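The Second Pat

Upstairs

The grippers came in a Clollent box with a sheet of instructions and a charger. Tayla Tamihana cleared a corner of the bedroom for them, then gave up and kept them on the bed, where the work was.

The bed had a woven mat on it and the mat was good to work on. Cloth slid a little but not too much. She held one gripper in each hand, squeezed the handle and the yellow fingers closed. She picked up a pair of jeans, laid them flat, folded them, put them down, shook them out and started again. Every go was called an episode. Somewhere in an office Chie Shibata looked at the episodes, kept most of them and sent the others back with a note.

The notes were short. "Too fast." "Left hand idle." "Please don't use your elbow." Tayla hadn't known she used her elbow.

She had taken the job in October, when the café in Kutcombe shut for the winter. The pay was by the episode and nobody minded what time she did it. She did shirts in the mornings, while the light was good, and trousers after lunch. The trousers were harder. A pair of jeans has a stiff end and a loose end, and the grippers couldn't feel the difference, so she had to feel it for them through the handles.

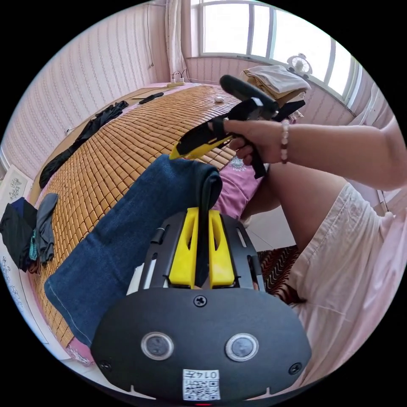 Start at the waistband, Riku Morikawa wrote on the message board that evening, under a thread headed Denim. Start there and the legs will follow. If you start at the hems the whole thing twists and you spend the episode putting it straight, and then the robot learns to put things straight instead of folding them.

Tayla read it twice. She had been starting at the hems for two weeks.

"Does it matter?" she typed. "If they come out folded?"

It mattered, he wrote back. The robot didn't know which part of what she did was the folding. It would take all of it.

She thought about that while she cooked her tea. The next day she started at the waistband, and the jeans did come up straighter, and no notes came back from Chie Shibata at all. She did towels for a change after that, and then a heap of dark things that never showed up their own edges. By four o'clock her wrists ached. She put the grippers down and folded the rest of the washing with her hands, and it took her hardly any time, and she felt as if she was cheating.
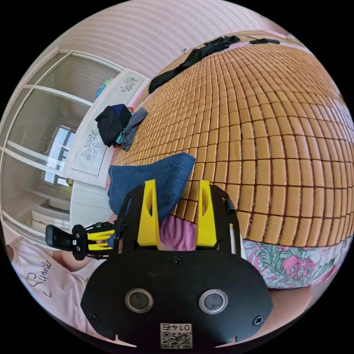 Episode 2071

It came back with a longer note than usual.

"This one is fine," Chie Shibata had written. "I only want to ask about the end. After you put the item down you touch it again with the right gripper, closed. Then once more. You do this in nearly all of them. Is it part of the fold?"

Tayla didn't know what she meant. She played the episode through on the laptop. There were the yellow fingers, there was the denim going over on itself, once and again. There it was, laid down square. Then the right gripper came back and pressed on it, lifted, and pressed again.

She watched episode 2070 and it was the same. She went back to the first week. It was there too, in the clumsy ones, where the fold was hardly a fold.

Her mother used to do it. Tayla could see her at the kitchen table with the pile going up in front of her, school shirts and tea towels, and her flat hand coming down on each one. Two pats, the second lighter than the first. It didn't flatten anything. The shirts were flat already.

"It isn't part of the fold," she wrote to Chie Shibata. "It's just something I do. I'll stop."

She did try. She did the rest of the afternoon with her jaw set, putting things down and taking her hands straight off them — and each time it was like leaving the house without shutting the door. Three of those episodes were sent back. "Hesitates at end," said the notes.

She rang the office in the morning. Kiyoshi Oda picked up. She explained about the pats and he listened, and she could hear him eating toast.

"How many have you got left to do?" he asked.

The batch ended at 2225.

"Then I'd leave it in," he said. "We can trim the ends off, if Kikuchi want them trimmed. It's worse if you're thinking about it."

So she left it in, and after a day or two she wasn't thinking about it, and the episodes went through.

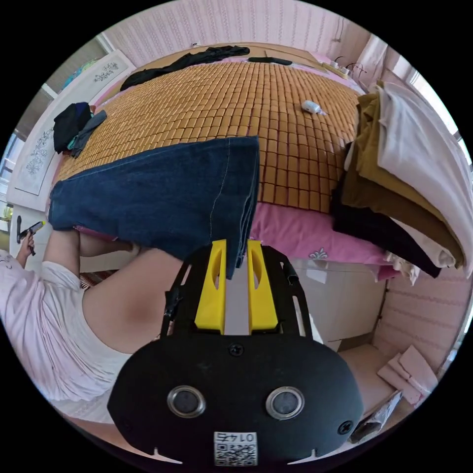 Denim lifted over the mat, in yellow fingers.

The Testex building

They held the showing in a long room at Testex, with folding chairs. Those who had done the episodes were asked along, and Tayla took the bus. She had expected a crowd, but most of the seats were free. Riku Morikawa turned out to be older than she'd pictured and had a cold. They shook hands and talked about waistbands.

Osamu Yoshida from Kikuchi stood at the front and said a few words about hotels and care homes. Then he stepped to one side and a man at a desk started the arm. There were two arms really, on one stand, with a table under them and a pair of jeans on the table, dropped in a heap.

It took a long time. The left arm went in, missed, and went in again. It found the waistband. Somebody's phone rang and was switched off. The legs came up and hung, and the right arm came round and took hold, and between them they got the thing over, and over again, and set it down. One corner stuck out.

People began to clap. The arms hadn't finished, though. The right one came back across the table with its fingers closed and pressed on the jeans. It lifted and pressed a second time.

"We're still looking into that," Osamu Yoshida told the room.

Chie Shibata was in the row in front. She turned round in her chair and looked for Tayla, and when she found her she raised her eyebrows.

"Did you trim them?" Tayla asked her afterwards, by the coats.

"Most of them," said Chie Shibata. "I left in 33."

She gave Tayla her scarf, which had fallen off its hook, and they went out together to see about the bus.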